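Ask me again in January

Oliwia Pawlak sent me another one of those "home robots are here" articles last week, and I said I'd write something so I could stop answering the same email. So: no, I don't think they're here.

What gets me is the chores people pick. Folding, wiping, putting groceries away. They sound easy because we do them while thinking about something else. Try bagging fruit with a pair of salad tongs in each hand and no feeling in your fingers, and tell me how easy it is. A bag has no shape of its own. It sags and sticks to itself, and somebody has to keep the mouth open while something else goes in. 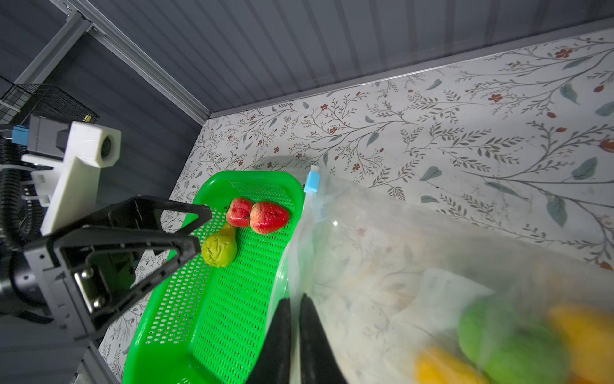
Two grippers, a zip bag and some fake fruit.

Look at what's being asked there. The pear is plastic or foam or whatever they make those from, so it won't bruise. A real one in my kitchen would, and it would be sitting behind the bread. I count that as a big head start for the machine.

Filippos Tzavaras disagrees with me, and he's no fool. His argument is that a bag is a hard thing to practice on, and that two arms sharing one job is progress over one arm stacking blocks. Fine -- I'll give him that. But he also told me a Stivel arm did 700 bags in a row, and when I asked how many times a person had stepped in, he changed the subject.

That's the number I want. Until I see it, I'm packing my own lunch.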